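Datenkarte zur Sammlung **Tresik**, Teil »Kleinteile auf dem Tisch«. Stand: 09.09.2021. Gepflegt von Samah Zerouali.

## Inhalt

Tresik sammelt kurze Aufnahmen von einfachen Handgriffen am Tisch: etwas in eine Schale legen, herausnehmen, an eine andere Stelle setzen. Dieser Teil umfasst 742 Aufnahmen, davon 174 mit Ball und Schale. Der Rest verteilt sich auf Löffel, Becher und gefaltete Tücher.

## Ordner

```
tresik/
 ball_schale/
 loeffel/
 becher/
 tuecher/
 listen/gegenstaende.csv
 listen/ablaeufe.csv
```

In `gegenstaende.csv` steht pro Zeile ein Gegenstand mit Kurzname, Farbe und Form. Farben sind grob angegeben (»creme«, »hellgrau«), Messwerte gibt es nicht. `ablaeufe.csv` verweist über den Kurznamen darauf.

## Tisch und Unterlage

Der Tisch hat eine helle Holzplatte, darauf liegt ein großer, fast weißer Bogen. Die früheren Aufnahmen aus Besutley entstanden auf der blanken Platte. Helle Gegenstände hoben sich dort besser ab, dafür störte die Maserung beim Ausschneiden. Beide Varianten bleiben in der Sammlung und sind in der Spalte `unterlage` unterschieden - `holz` oder `bogen`.

Wellen im Bogen bitte vor dem Start glattstreichen. Flecken werden nicht retuschiert, ein fleckiger Bogen wird ausgetauscht.

## Abläufe mit Ball und Schale

- `hinein`: Der Ball liegt neben der Schale und soll hineingelegt werden.
- `heraus`: Der Ball liegt in der Schale und soll auf den Bogen.
- `versetzen`: Die Schale wird samt Ball verschoben.

Rollt der Ball vom Tisch, endet die Aufnahme an dieser Stelle. Sie bekommt den Vermerk `abbruch` und wird nicht gelöscht.

## Bekannte Mängel

- Bei 12 Aufnahmen aus `loeffel` fehlt der Eintrag zur Unterlage.
- »Schale« und »Schälchen« wurden anfangs gemischt verwendet. In Version 2 heißt es überall `schale`, in den Freitexten von Dasow steht noch beides.
- Die Becher aus Ho sind unter zwei Kurznamen erfasst. Die Korrektur ist für Dezember geplant.

## Ergänzungen

Neue Gegenstände zuerst in die Liste eintragen, dann aufnehmen. Kurznamen klein, ohne Umlaute, mit Unterstrich. Für `ball_schale` gilt als Ausgangslage beim Ablauf `heraus`: Schale nahe der Mitte des Bogens, Ball darin, sonst nichts auf der Fläche ablegen.

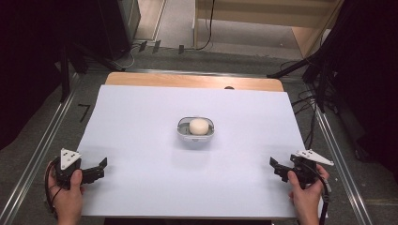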